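Review: Prallia zipper policy, release of May

Prallia is a learned manipulation policy for soft goods, published by the Treltcombe group with weights and training code. Nayeli Olvera and I tested it on the zipper task only. We fine-tuned on 200 demonstrations and evaluated on backpacks absent from that set.

The method splits each attempt into grasp, tension and pull, and predicts a separate grip force for each. The paper reports that the tension stage matters most. Our ablation agrees: with it removed, completed pulls fell from 11 to nine per batch. 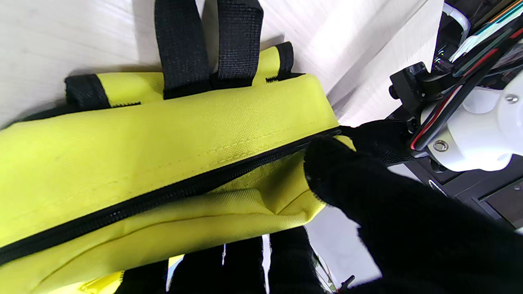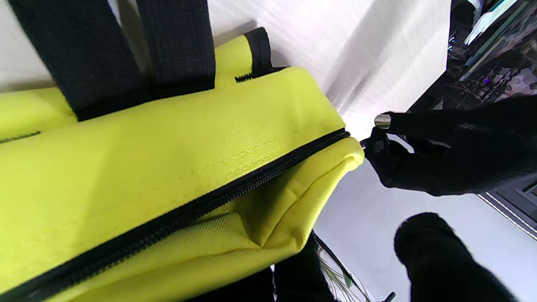 Wrist views, yellow backpack, black zipper pull held in the fingers.

Weak points are curved tracks and slack fabric near the gusset – the policy keeps pulling where a person would reposition. Documentation is thin, and the force calibration script assumes bare fingertips. Fine-tuning took almost 600 minutes on our machine.

Recommended for labs with tactile data already in hand.

Leobardo Bautista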